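Session notes, July 30, 2006. Please read these before the bench session and bring the Jarkinholm sample boards back with you.

## Solid wood tops: movement, joints and everyday wear

Last time we looked at legs and rails. From now on we deal with the top, the part of a table that gets used hardest and gives most trouble to the maker. Most faults that come into the repair shop at Tretstead are in the top or in the way it was fixed down.

### Why a top moves

Wood takes up water from damp air and gives it back to dry air. It swells as it does the first and shrinks as it does the second. This goes on for the life of the piece. A finish slows it down but doesn't stop it.

The movement is different in each direction:

- along the grain: so small we ignore it
- across the grain, quarter-sawn board: noticeable
- across the grain, plain-sawn board: up to twice as much again, depending on the timber

So a table top hardly changes in length. The Madigan table we measured in January was 2,255 mm long, and we would expect the same reading at any time of year. Its width is another matter.

### Making up the width

Few trees give a single board wide enough for a dining table, and fewer yards will sell you one. The usual answer is to edge-joint several boards. The seams run with the grain and should be tight enough that a fingernail doesn't catch. 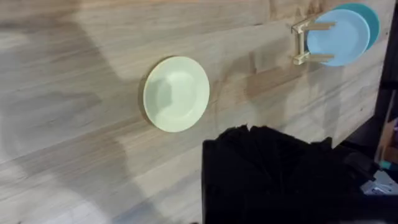

Dzifa Abubakari asked whether it wouldn't be safer to use more and narrower boards, as the total movement must then be less. The total is the same. Wood of the same cut and kind swells by the same share of its width however many pieces it is in. What narrow boards do give you is less cupping, as each one can only bend a little before the next one starts.

Points to watch when choosing and laying out boards:

1. Let the timber stand in the workshop before you cut. Two weeks is a minimum for boards from an unheated shed.
2. Look at the end grain and mark which way the rings curve. Some makers alternate them, others keep the heart side up throughout. Either will do if the top is well held.
3. Match the grain on the face before you settle the order. Number the boards in chalk.
4. Keep knots away from the glue line. A knot at the edge planes badly and leaves a gap.
5. Plane meeting edges as a pair, folded together in the vice, so that any small error in the angle cancels out.

### Working out an allowance

For a plain-sawn board of ordinary furniture timber, we use a rule of one per cent change in width for every four per cent change in moisture content. It is a workshop rule and you should check it against the tables for the species you have.

Worked case: a board 200 mm wide goes through a change of six per cent in moisture content between winter and summer.

- six divided by four is one and a half
- one and a half per cent of 200 mm is 3 mm

Now do the same for a full top, using the width of your own table. Most people are surprised by the answer. Write it in the margin, you will need it for the fixings.

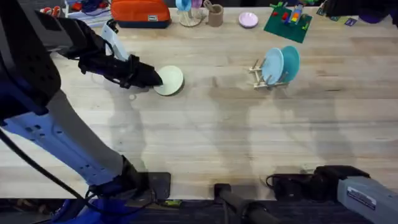 p. 122

### Fixing the top down

The frame under the top is made of rails with their grain running along their length. The end rails lie across the grain of the top. They stay the same size while the top moves over them. If you glue or screw the top hard to the end rails, it will split, usually at the weakest seam and usually in the first heated winter.

Methods in common use:

**Buttons.** Small blocks with a tongue that sits in a groove inside the rail. Screwed to the top, free to slide in the groove. Leave a gap at the shoulder on the side rails.

**Slotted screws.** Cheap and quick. The slot must run across the grain of the top, and the washer must be free to move.

**Metal plates.** Sold under several names. The Ereck pattern has a slot one way and a round hole the other. Students regularly fit these turned through a right angle, so check before driving the screws.

Fix the centre of each end rail firmly if you want the movement shared equally between the two long edges.

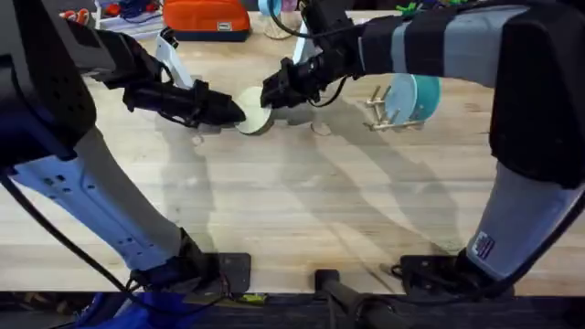 The same thinking applies to breadboard ends. The cross-piece is glued at the middle only, and the outer pegs pass through slots in the tongue. In dry weather the end will stand slightly proud of the long edges, and in damp weather the reverse. A customer should be told this on delivery.

### Surface and finish

Finish both faces with the same number of coats. A top sealed above and bare beneath takes up water unevenly and will cup.

Pale timbers show heat and water marks less than dark ones but pick up grease. Oil is easy to patch. Varnish lasts longer and has to be stripped when it goes.
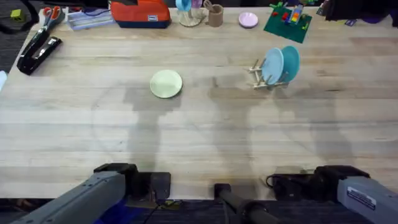 Fig. 4. Table top in light wood, plank seams visible.

For next session: finish the allowance sum, draw your fixings full size from below, and sharpen a jointer.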